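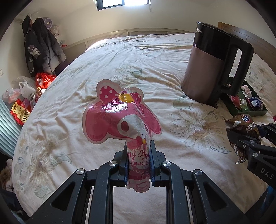 2 min read

Jun 14, 2018

I have a weakness for sweet shops, so when the owner of Zemora Candy in Skelby said I could come by before opening and ask anything I liked, I was there early with a notebook and no breakfast. (Big mistake, by the way. Do not visit a candy store hungry!)

She bought the place 13 years ago from a couple who mostly sold licorice and birthday cards. "I kept the licorice," she told me, "and I got rid of the cards the first week. I can't stand glitter. It gets in the scales."

What I really wanted to know was how she picks what goes on the shelves, and she laughed at me a little. "People think I sit around tasting things all day. I sit around reading labels and arguing with shipping companies. The tasting is maybe on a good afternoon, if the kettle's on and it's raining."

Fruit gummies are her big seller, and the ones from overseas with cartoon characters on the bag go fastest of all. I asked if it was the candy or the bag. "The bag the first time," she said. "Then they come back, and then it's the candy. I have grown women who buy two, one to eat and one to put on a shelf at home. I don't ask questions."

She's fussy about texture. A gummy should fight back a bit, in her view, and she had me try a peach one from Stesden, which I loved, and then a grape one I was less sure of. "Too soft," she said, before I'd even finished chewing. "I told them that in May. They said the kids like it. My kids don't like it."

We got onto prices, and she went a bit quiet. She still sells a small paper bag of mixed sweets for 79 cents and she knows it makes no sense. "I lose money on it, sure. But a kid can walk in with a dollar and walk out with something and change. I had that when I was little, over at the old counter on Pearce Street, and I remember every single thing in that bag." (She then listed them for me, and yes, it was every single thing. The violet drops came up more than once.)

I asked whether she'd ever open a second store. "Who would run it? I don't even like leaving this one for lunch." She did try selling online for one winter and hated it, mostly the tape. "You never see anyone's face. They just send you a message that the box had a dent."

By then it was time to unlock the door, and a man was already outside waiting for his sugar-free mints. She waved him in and asked about his knee. I bought the peach gummies, a bar of nut brittle and a little bag of the mixed for the drive home, and the mixed was gone before I got to the highway.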